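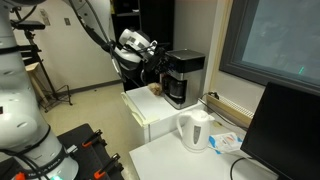

Coffee corner is up and running and I am way too happy about it! I've wanted one within reach of my desk since we moved into the Hollis building, and the big question was always what to put it on. Ended up with the drip maker on top of the mini fridge and the electric kettle on the white table, so the tea people and the coffee people don't have to elbow each other. Milk is right below the pot, which feels like a luxury after two years of walking down the hall. What would you change? I'm looking for mugs and storage ideas mostly.

Barry Stockdale
Posts: 1,394

---

plarora_jen
Posts: 2,736

Love it, Barry! Fridge-top coffee is the best use of a small room. My one worry is the brewer itself. A lot of mini fridges give off heat through the sides or the top, and then you've got steam going up and maybe drips going down. I'd put a tray under it, one with a lip.

---

foledby
Posts: 1,745

I'd go further and move it off the fridge completely. Mine sat up there for a year and the top ended up with a yellow ring that never came out. Also every time someone shut the door hard the carafe rattled. Put it on the table next to the kettle and use the fridge top for cups and filters.

---

Barry Stockdale

Tray is a great idea, ordering one tonight. Foledby, I hear you, but I need the table for, you know, work! And the door on ours shuts pretty softly. Adding another one that gets the wall side in, with the outlet and the coffee canister.
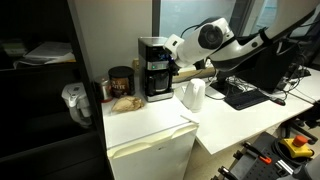

As for filters, they currently live in my drawer, and so do the sugar packets and 3 spoons. I'd love to get all that into one spot near the pot without it turning into a pile. A little shelf on the wall, maybe? I'm allowed to put up hooks but I have to ask about screws.

---

plarora_jen

Hooks! Get a rail with hooks and hang the mugs, then you only need a small tin for the rest. Just keep it off to one side so you can still lift the lid to fill the water.

---

pasix

Seconding the rail. And I'm with Barry on the fridge top, sorry Foledby. Mine has been up there since college with a silicone mat under it and no ring at all. I'd toss the crumpled paper bag, though, and give that spot to the filters.

---

foledby

A mat I could live with. Still say the kettle and the brewer belong together, but it's your corner.

---

Barry Stockdale

Mat AND tray, then. Bag goes today! Will report back once I've asked about the screws.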